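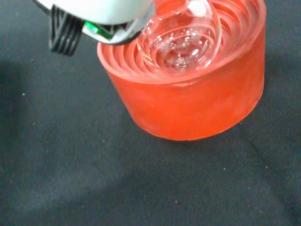
What does a stepped ring stand do for a round-bottom flask? It keeps the flask upright on a flat bench while it waits its turn, and we could find little support for the larger claims made for it.

4.2 Stands and heating blocks at the small bench

Sellers of ring stands often say that one stand fits every flask a teaching lab is likely to own. We doubt this. The steps do narrow toward the middle, so a bulb will settle somewhere, but settling is a weak test. In our survey of 14 teaching labs, the stand was praised mostly by people who had used it for one size of flask. Rätsep makes the same point about cork rings, and we see no reason to treat the newer shapes more kindly.

The heating block raises a different problem. Its well is cut to a bowl shape, and a flask that sits well in the stand may still sit badly in the block. Figure 2 shows a small clear flask in its red stand, with a hotplate stirrer and a metal block on the left. We take it as a fair picture of how close the two resting places usually are on a covered bench - close enough that students treat them as the same thing.
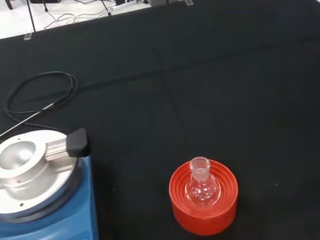
Figure 2. Flask in a ring stand beside a stirrer and heating block, on black cloth.

Dalia Kütt objected, on reading a draft of this section, that we were asking too much of a cheap ring, and that a stand which stops a flask from rolling has already earned its shelf space. We accept the second half of that. The first half depends on what the lab was told when it bought the stand, and of the 21 product sheets we collected, only 2 gave a range of flask sizes. The Bremell sheet gave none. Until such ranges are printed, "universal" should be read as a sales word.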